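4. Supplier Codes of Conduct and Their Enforcement

4.1 Background to the case

Large buyers now commonly ask their suppliers to sign a code of conduct. These documents set minimum terms on working hours, safety, pay, and the right to raise complaints. Earlier work has looked mainly at what the codes say. Less attention has been given to what happens after a supplier signs one, and in particular to who pays for the changes that the code requires.

This section reports on the purchasing program of Dvořáček, a mid-sized producer of household goods, and on three of its direct suppliers: Curkumero, Orerholm, and Daltasum. The program was adopted in December, after two years of internal drafting. It applies to every supplier with a yearly contract and allows the buyer to end a contract if serious breaches are left uncorrected for 30 days.

4.2 Data and method

The study draws on contract files, audit reports, and a written survey. The survey was sent to 334 employees at the three suppliers, and 200 usable replies were received. Replies were treated as usable when the respondent had completed all of the questions on working hours and complaints. Audit reports were coded separately by Juraj Machala and Vojtěch Matoušek, and differences in coding were settled by discussion. The coding scheme was fixed on May 20, 2018, before any of the survey replies were opened.

Purchasing managers and plant managers were interviewed at their places of work. Interviews followed a common guide, but managers were free to raise other matters. Several of them spent much of the time on delivery schedules, a subject the guide did not cover at first. A question on schedules was added for the later interviews.

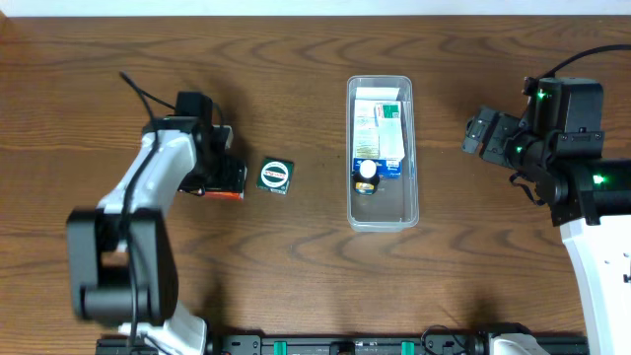
Figure 3. Work area with two robot arms.

The audit reports differ widely in detail. Those for Orerholm list each finding with a date, a responsible manager, and a note on the action taken. Those for Curkumero give only a short statement for each heading of the code. Reports of the second type could be coded for the presence of a finding but seldom for its seriousness, and the comparison in Section 4.3 is limited for that reason.

4.3 Findings

All three suppliers signed the code without asking for changes to the text. Managers at Daltasum stated that they had not considered this a matter for negotiation, as the contract could not be renewed without a signature. At Orerholm, the code was passed to the legal department and returned signed within the same week.

Costs were a different matter. The code does not say whether the buyer or the supplier should pay for audits, training, or new safety equipment. In practice the suppliers paid for all of them. Two of the suppliers later asked for a higher unit price and were refused. The third did not ask. Managers at Dvořáček explained that prices are set by one department and the code is overseen by another, and that the two departments do not review each other's decisions.

Survey replies suggest that employees knew of the code but were unsure how to use it. Many respondents could name the complaint channel, while far fewer could say what would happen after a complaint was made. Overtime was the most common concern, and respondents tended to link it to late changes in orders. The code sets a limit on weekly hours, but it places no duty on the buyer to give notice when an order is changed.

4.4 Limits of the evidence

The survey was voluntary, and employees on short contracts are likely to be underrepresented. Audit reports were supplied by the companies themselves, and the authors had no means of checking whether the files were complete. The findings concern one buyer and should not be applied to other sectors without further study.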